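Ticket: Bulta test car, lane keeping drops out on left-hand bends
Opened by: Mei Villanueva
Assigned to: Tobias Iwasaki
Status: Monitoring

Villanueva, Friday 9:40
Lane keeping disengages on the rural loop, always entering a left bend with double edge lines. Log shows "right boundary ambiguous", then handover to driver. Confidence falls from normal to 67 within 5 frames. Straight sections are fine. Windshield camera was remounted in May after the glass was replaced. 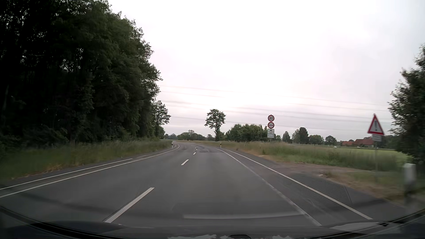

Iwasaki, 11:15
The tracker swaps between the inner and outer line on the right. Where the inner one is worn, the outer one scores higher and the lane model jumps sideways. Checked the mount: bracket screws tight, yaw offset still the value from the old glass. Hood reflections also reach the lower part of the detection region.

Steps done:
Ran the Halvorsen target board calibration, 1000 samples, new yaw offset saved.
Raised the lower limit of the detection region to clear the hood.
Cleaned the inside of the glass and reseated the camera shroud.
Left the line-switch penalty at default, 300.

Villanueva, 15:30
Drove the loop again with the new offset. No disengagement, one brief line swap logged on the right. Please keep this open until the Ellance route has been driven too.

Iwasaki, 15:50
OK. If the swap comes back there, I will raise the penalty and attach the log.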